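Ticket 308: Sibling track stuck on "two-child family"
Product: Tindine family course, parent login
Opened by: Iresha Pathirana
Handled by: Ward Mertens
Status: open, July 2024

Iresha Pathirana wrote:
We signed up with two kids, a girl of seven and a boy of four. The baby came in spring and I added her to the profile. The course still sends me the two-child lessons. Yesterday's was headed "Your younger child" and told me to let him enjoy being the last one home with me. He isn't the last one. I've changed the family size twice and saved it both times.

Ward Mertens replied:
Thanks, I can see three children on the profile, so the save worked. Please log out, clear the browser cache and log back in. The lesson plan should rebuild by itself overnight.

Iresha Pathirana wrote:
Did all of that. Same lesson this morning. I doubted the cache had anything to do with it, given that the emails are wrong too and my browser doesn't write those.

Ward Mertens, internal note:
Fair point about the emails. Rebuilt the plan by hand from the admin side. It reports success, 92 lessons assigned. I opened a few and they are the two-child set with the new baby's name dropped in where the boy's was. I wouldn't call that success. Passed to Els.

Els Vandenberghe, internal note:
The help page says the track is picked from the number of children. I don't believe the help page. Made a test family in Plosdale with three children from the start and it got the right track. Made another with two, added a third, and it stayed put. So the track is picked once, at sign-up, and whatever runs overnight only swaps names and ages.

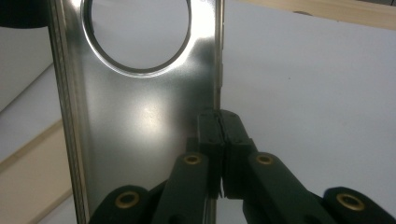
Milan says this was fixed in the spring release. I asked which families it was tried on and he sent me one, which had three children when it joined. That proves nothing for people whose family grows after they pay, and I'd guess that's a good share of them.

Milan Bosman, internal note:
Els is right, my test was no good. The rebuild reads the old track before it reads the profile. I can move this account by hand. I'd like to hold off on doing it for everyone until we know what happens to finished lessons. There are around 300 accounts in the same spot.

Ward Mertens replied:
Iresha, we've moved you to the three-child track. Your notes should still be there. Could you check the section on middle children and tell me whose name it uses?

Iresha Pathirana wrote:
It has the boy as the middle one now, good. The notes from the bedtime lessons are gone, the ones on sharing a room are still there. Also it now tells me middle children are natural peacemakers. Mine bit his sister at breakfast. I know that isn't a software fault, but I'd like to know where you get it from.

Ward Mertens replied:
I've asked Milan to restore the bedtime notes from backup. The lesson text comes from Mervin Caron's team and I've sent your question on to him. I can't promise an answer.

Els Vandenberghe, internal note:
Leave this open. Notes not restored yet, help page still wrong.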